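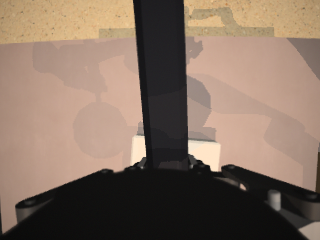
View past the gripper base toward the table, simulated cell

Simulation Cells > Setup and Upkeep > Hot plate cell, wrist view and approach height

dokley_admin
This thread replaces the earlier one on the Dokley hot plate cell. Members are asked to keep reports on the wrist view, the gripper and the approach height together in this topic.

The present matter is as follows. After the gripper model was updated in December, the wrist view is blocked down the center by a dark bar, and the middle of the white box behind it can no longer be read. The current offset was carried over from the old gripper without review. I propose that the view be moved 12 mm to the side and tilted to match. Comments are invited before the setup file is changed.

R. Griffiths
I do not support the change as written. The view was fixed to the gripper base so that both links would stay in sight, and the bolt heads on them are used as reference points when the offset is checked. A sideways move may cost us one of them. Has the tilt been tried alone?

dokley_admin
It has. The bar remained in the way at every tilt tested.

stollix_bench
We maintain the same cell at Stollix and have left the wrist view where it was. For placement we depend on the room view, in which the rim of the bowl, the fingers and the dark circle on the platform can all be checked together.

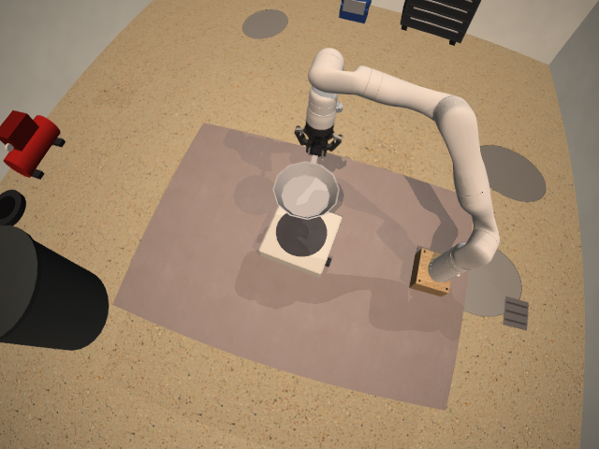
Room view, bowl held above the platform

Our practice is to correct the approach height first and to leave the views alone until that is settled. In our copy the height was out by 8 mm, and most of the poor placements went away once it was set again.

nieminen_k
With respect, those are two separate faults. A correct height does not restore the wrist view, and any site that trains on that view will still have a bar through the middle of it. I support the move.

R. Griffiths
I accept that they are separate. My concern is the order of work. If the view and the height are changed in one file, a later fault cannot be traced to either. I would ask that the following be done in turn, with a saved file after each step:

Confirm that the arm is seated correctly on the wooden block.
Reset the approach height from the top of the heating disc.
Run 3000 steps with the views unchanged.
Move the wrist view and run the same 3000 steps again.
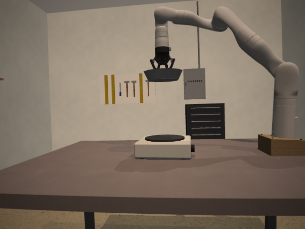

The height should be read from a level hold. If the pan is tipped in the fingers, one side of the rim gives a different figure from the other, and the reset will carry that error forward. Please record both sides.

plarow_sim
Is the second run necessary? On our machine each one occupies most of a morning - and we have other cells waiting.

R. Griffiths
In my view, yes. It may be shortened if the first run shows no contact faults.

nieminen_k
I disagree with shortening it. We had a clean first run and 17 faults in the second.

dokley_admin
The order of work given by Mr. Griffiths is adopted for now, with both runs at full length. The 12 mm move stays open. Plarow and Stollix are requested to post their height readings, left and right side of the rim, before the file is locked.

stollix_bench
Noted. Ours will be posted by 4 p.m.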